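Subject: Re: [Clulik-Facilities] Small hand tools in the shared rooms
From: Wendell Yazzie
Date: June 22, 2022

Dear members of the list,

Thank you to Ms. Cordeiro for raising this matter. Her message is quoted in part so that new subscribers can follow.

> Elaine Cordeiro wrote:
> Several hand tools were left out in Room 54 after the Skasivel workshop. I ask that the list agree on one procedure for returning them. At present the Mercado building uses a drawer and we use a pegboard, and items go missing between the two.

The Facilities Office has reviewed the request and proposes the following for both buildings. All small hand tools, including those with a short blade or tip, are to be returned to the labeled drawer in Room 132 at the end of each session. The pegboard will be kept for larger items only.

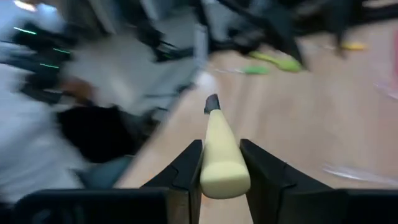 Light-colored handles are easily missed against a pale wood floor, and users are asked to check the floor as well as the tables before signing out. Any tool found on the floor should be picked up by the handle and placed in the drawer – it should not be left on a windowsill or chair for the next group. Damaged tools go in the gray tray and should be entered on the sheet beside it.

Mr. Ponce has asked whether personal tools may be stored in the same drawer. They may not. Members who bring their own should take them home.

Mr. Haddad holds the keys to Room 132 and can issue 2 per group. Requests for replacement tools should go to Darnell Oyelaran, with the Zireck order form attached.

Comments on the proposal may be sent to this list until the end of June.

Respectfully,

Wendell Yazzie
Facilities Office, Clulik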